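Shade matching talk, Mivholm store staff - my notes

Start on time. Lorraine Pryor introduces me, then straight in.

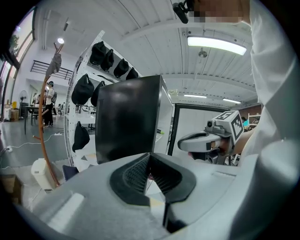

- Returns first. 747 foundations came back last year, most of them too dark or too orange.
- Test on the jaw, never the wrist. Three stripes, side by side, then wait 3 minutes before choosing.
- Walk the customer to the door for daylight.
- Cakau runs warm. Harawira runs pink - go half a shade lighter.
- Ask what moisturizer they have on. Silicone over oil will pill.
- Pass the testers around. Wipe the pumps between people.

Leave ten minutes for questions. Lorraine has the sample order forms.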